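Notebook, Odley office, press release and statement tracker
13/07/2023

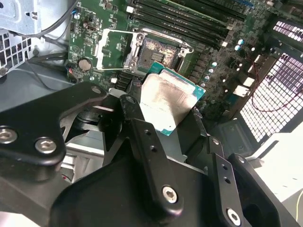

What counts as a change of position when a campaign edits its own page?
Any edit that alters who a promise covers, what it costs, or when it starts. Spelling, layout and photo swaps go in the log but get no flag.

Wrote that down again at the top of today's entry because the rule drifted in May and we ended up with flags on comma fixes. Going back over those now.

Corpus as of this morning: 1,884 statements. Of these, 1,377 have been coded by hand and the rest are waiting. Did a batch from the state house races before lunch, all from the Trnka list. Those are short and go fast. The governor's race is slow going. The staff there post the same statement in three places with different wording, and I've been storing each one as a separate record with a shared parent ID. Please keep doing it that way.

Problem with the code for attacks. We have one code for "criticism of opponent" and it's doing too much work. A line saying the opponent voted against the road bill and a line calling the opponent a clown both get a 4. Tried splitting it:

4a criticism of a vote or a policy
4b criticism of record in office, no specific vote
4c personal insult, looks, age, family, nicknames

Recoded 200 statements with the split. 4a and 4c are easy to tell apart. 4b leaks into both. "Has done nothing for twelve years" went in 4b, but "lazy" went in 4c and I'm not sure those are different claims. Left them as they are and marked both for discussion.

Nicknames need their own note. If the nickname appears only in the subject line of a fundraising email, the current sheet drops it, as we import body text only. Changed the import in Kusteo to keep subject lines in a separate column. Old emails will have to be pulled again. Started that at 2:15 and it stopped at 600 with a timeout. Restarted with a smaller batch size and left it going.

Urov sheet (the aides and advisers list) is out of date. Two people on it have left their jobs and one has moved from the campaign to the official office. That matters for us: a statement from campaign staff and a statement from a public employee go in different columns. Fixed the one who moved. Start date is from the office's own staff page, saved a copy in the sources folder.

Also found that quotes given to reporters "on background" were coded under the candidate's name in at least one file. They shouldn't be. Source is "unnamed, campaign" and that's as far as we go.

To do:
- check whether the email pull finished
- write up 4a/4b/4c with two sample lines for each
- second coder on the 200, without seeing my codes
- take the May comma flags out
- ask if we want radio ads in the same table or a new one. I lean toward new, the transcripts are messy and half of them have no air date

Parent IDs for the governor's race stop at the end of the June file. Next one picks up from there.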